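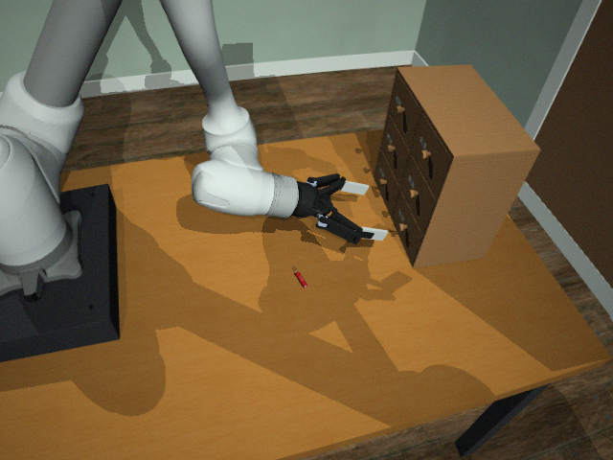 Fig. 1. Arm, cabinet and one of the red things, in the Gravivholm renderer.

From: Dardo Barrientos
To: quiroga-sim list
Date: 2025-01-05
Subject: Re: does the wrist camera earn its keep?

Delia Leiva wrote:
> Before I spend another week on lens distortion, can someone
> tell me if the wrist view helps the drawer policy at all?
> The November numbers could be read either way, and on this
> list they were.

Fair. I reran the lot with shadows switched on, one policy trained on the room view only and one trained on both views. Same demos for each, 2,996 of them, and the same 2,529 test starts, with the small red objects placed at random in front of the drawers.

Room view only, the policy failed 774 starts. Most of those failures look alike: the arm heads off in the right direction with great confidence and closes on a patch of air next to the object. Rumham did this too, if anyone remembers Rumham. 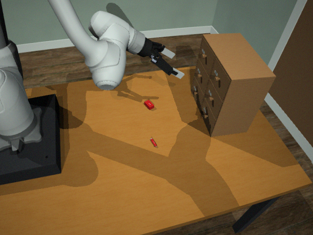

Delia's objection, when I sent her the early results, was that I had measured shadows and called it depth. Turn the lamp, she said, and see if the gap survives.

So I turned the lamp. The gap shrank but it survived, and I have stopped being smug about it in either direction. The full tables are in the Flerulport folder, under a name I regret. 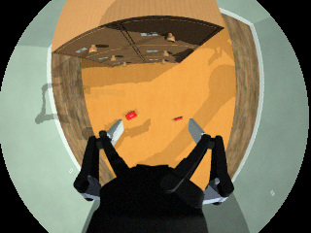

The lens question is separate, and I think the answer is to leave it alone. I trained one policy on flattened wrist images and one on the raw fisheye, and the raw one did slightly better while costing me no work, my favorite kind of result. Flattening crops the rim of the circle. With the raw view you keep both fingertips, the red blocks just past them and all six knobs up at the far side, bent but present, and the network doesn't seem to mind that the table has gone round.

What I can't explain is the drawer end of the task. Once the object is held, adding the wrist camera makes no difference I'd put in writing. My guess is that the room view is already good enough there, but 2 seeds is not a lot of seeds. 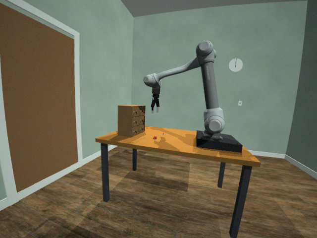

Fig. 4. Room view, gripper open and well above the table.

If anyone has spare compute, please run more seeds on the "both" setting before touching anything else. And Delia, put the distortion code down - it's fine.

Dardo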